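Notebook, November
Dye bench, back room

Second round of the indigo vat. Lesia had left the first one covered over the weekend and when I lifted the lid at 8:40 the surface was flat and gray, no bronze film at all. Under the surface it was blue, where it should have been yellow-green, so the vat had gone out of reduction. Temperature was low too. I moved it onto the heat mat, added a small amount of fructose dissolved in warm water, stirred slowly in one direction, and left it alone until after lunch.

Checked again at 1:15. Coppery film back, a few bubbles clinging to the side, liquid clear and amber-green under the film. pH was fine with no more lime. I wrote the fructose amount on the lid in grease pencil so we stop guessing.

Test strips, all from the Witkowska cotton, scoured last month:
Strip A – one dip, three minutes. Pale, slightly green even after airing.
Strip B – three dips, three minutes each, aired between. Medium blue, even.
Strip C – same as B but not wetted out first. Blotchy along one side. Keep it as a warning for the students.
Strip D – six dips. Dark, but it rubs off on the fingers. I think the last two dips were too short and most of that color is sitting on top of the cloth.

Zofia asked whether we can match the dark blue she got in the spring. Her notes say eight dips in a stronger vat, and the swatch in her binder is stock number 2679, the heavier cloth. We have very little of that left and I don't want to spend it on tests. I suggested she run the match on Witkowska first and move to 2679 when the shade is settled. She is not convinced the two will read the same. She is probably right, the heavier cloth takes it slower.

Rub test. White cotton square, dry, 20 strokes with the flat of the finger wrapped in it. A left nothing. B left a faint mark. D left a clear blue patch. Then the same with the square damp: A faint, B noticeable, D bad. I am going to soak D overnight in plain water with a little vinegar, rinse it until it runs clear, and repeat. If it still comes off like that we should stop telling people that more dips is always better.

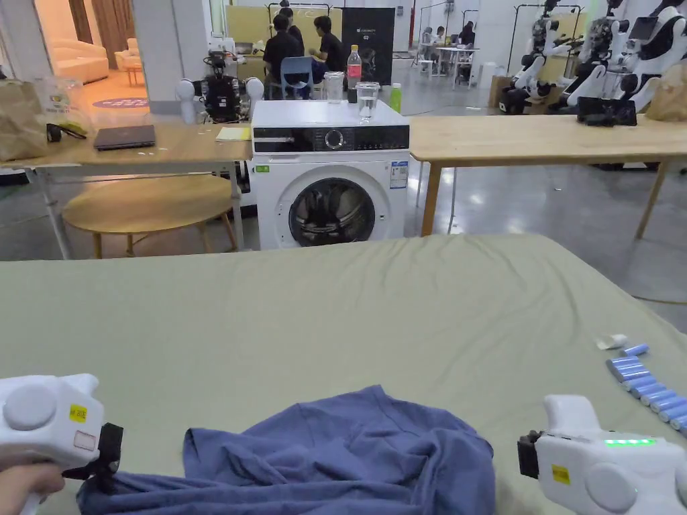
Dark blue T-shirt on the green cloth, bunched up.

Rinsing. Nikola has been rinsing under the running tap and it uses a silly amount of water. Two buckets and a final one with vinegar gets to the same place if you are patient. I timed it with strip B and it took longer than the tap, but I could do other things while it sat. Propose we make buckets the default and keep the tap for big pieces.

Weld bath. Put this on the small burner while the vat was resting. Dried weld from the Stokel order, chopped, simmered low for an hour, strained through the old pillowcase. Added a pinch of chalk. The alum-mordanted strips came out a clear lemon yellow. One strip had no mordant, by mistake – it was in the wrong pile – and it came out beige. Labeled it anyway.

Overdyed two of the yellow strips in the indigo, one short dip each. First is a proper leaf green. Second went teal because I left it in while I answered the phone. Aroha likes the teal better and wants to know how long it was in. I don't know. Somewhere past a minute. Will repeat with the timer.

The Ludia soap is finished. The replacement from Skadex says neutral on the bottle but my strip read a bit alkaline, so not for the weld pieces, it will shift the yellow. Fine for scouring.

Erlinda's question from last month, whether the sediment at the bottom of the vat matters: yes, if you stir it up and then dip. I hung a mesh basket inside the pot, a hand's width off the bottom, and strips B and D came out with no specks. A has a few, done before the basket went in.

To do
Vinegar soak on D, rinse and rub again.
Order lime, and more weld if Stokel still has the same batch.
Label the teal strip.
Zofia to bring the binder so we can look at the spring swatch in daylight.
Cover the vat and turn the mat down to low before leaving. Done, 5:50.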